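Chapter 3
Short-Term Storage of Fresh Produce

3.1 Produce After Harvest

A vegetable does not stop working when it is picked. Its cells go on taking in oxygen, burning stored sugar, and giving off water vapor, carbon dioxide, and heat. This process is called respiration, and its rate sets an upper limit on storage life. Green beans and other immature pods respire quickly. Dry bulb onions, which are at rest after curing, respire slowly.

Respiration rate rises with temperature. For many crops it doubles or triples with each rise of 10 degrees Celsius within the normal handling range. A delay in cooling therefore costs more storage life on a hot day in August than the same delay in a cool month.

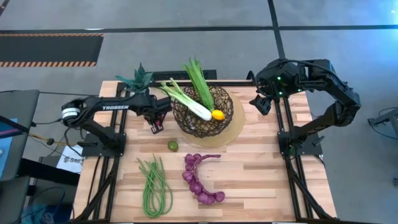
Water loss is the second limit. Air inside plant tissue is close to saturated, while room air is usually much drier, and vapor moves from one to the other through the skin, the stem scar, and any cuts. The driving force is the difference in vapor pressure. Leafy crops lose water fastest -- they have a large surface for their weight -- and roots without tops lose it more slowly.

3.2 Containers and Air Movement

A container must hold the crop without bruising it and must let heat escape. These two demands conflict. Solid walls protect against drying but trap heat and moisture; open walls release both. Wire and woven baskets are suited to display and to storage of a day or two. They are poor choices for tender pods in a dry room.

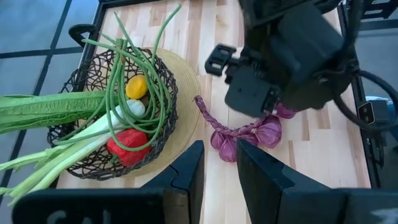

Onions and garlic need moving air at all times. Braiding keeps the bulbs exposed and allows them to be hung, provided that the necks are fully cured first. Lemons keep longer than most fruit at room temperature, but the peel hardens as it dries.

The Drullholm storage trial, used throughout this chapter, followed 131 lots of mixed produce for 30 days. Lots were weighed daily, for a total of 1,874 usable readings; lots that spoiled were withdrawn. Section 3.3 explains how weight loss is calculated from such records, and Section 3.4 applies the method to the bean lots.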